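Gurkness Ward Residents' Forum
Minutes of the August meeting

Chair: Kristóf Kozma
Minutes taken by: the secretary
The meeting was opened at 7.10 pm in the upper room of the Madigan Hall. Apologies were received from two members. The minutes of the previous meeting were read and accepted with one correction (the word "withdrawn" in item 4 should be "postponed").

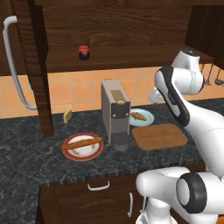
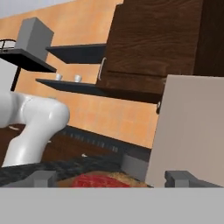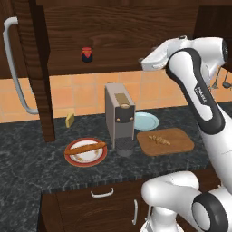

Shaimaa Nasr said that the forum should not send any letter to the council before the draft of the new ward boundaries is published in full. She had read the summary only, and in her opinion the summary leaves out the streets on the east side of the canal, so it is not possible to know in which ward they will vote. She asked that this remark be written in the minutes.

1. Ward boundaries
The chair thanked her and explained what is known until now. The council proposes to move the part of Gurkness between the canal and Jitasbridge Road into the neighbouring ward. The residents of this part would vote at the school in Jitasbridge and would have different councillors from next May. The chair has asked the elections office for the full map. He was told that it can be looked at in the library, but when he went there the librarian did not have it yet.

A member from Vatik Close said that people in her street have used the Gurkness clinic and the Gurkness bus for many years and they feel they belong to Gurkness. Another member answered that the boundary of a ward does not change the clinic or the bus. There was a discussion on this point and it was agreed that both things are true, but that councillors speak mostly for the streets which elect them.

It was proposed to wait for the full map and then to write to the council. The proposal was accepted, with one vote against. The member who voted against wished to write immediately, as the time for comments is short.

2. Polling place
The council has asked the forum for its opinion about moving the polling place from the Madigan Hall to the sports pavilion. The pavilion has a ramp and a larger car park. The hall has six steps at the front and the side door is narrow. Against the pavilion it was said that the path is badly lit, and that older voters from the lower streets would have to walk up the hill in the evening.

Shaimaa Nasr proposed that the forum support the pavilion on condition that the council repairs the lamps on the path before the election. This was accepted without a vote. The secretary will write the answer and show it to the chair before sending.

3. Questions to the candidates
The forum will again hold an evening with all candidates of the ward. The room downstairs has seats for 80 persons. Last time some 100 came and several had to stand in the corridor, where they could not hear well. The chair will ask for the price of the school hall.

It was agreed that each candidate will speak for six minutes and that questions will be given in writing at the door. One member did not like written questions and said that a candidate should be asked face to face. The chair replied that a person may read his or her own question aloud, if he or she wishes.

4. Leaflets
There is still a box of leaflets about voting by post from the spring. The form on the back page has an old telephone number, so they should not be given out. The secretary will ask the elections office for new ones.

5. Money
The balance was read and accepted. It was decided to pay 20 pounds for the printing of the posters for the candidates' evening.

6. Any other business
The notice board near the bus stop has a broken lock. The key of the other board is with the chair.
A question about the parking permits was left for the next meeting, as the member who sent it was not present.

The meeting was closed at 8.50 pm. The next meeting will be in the same room, and the date will be put on the notice board.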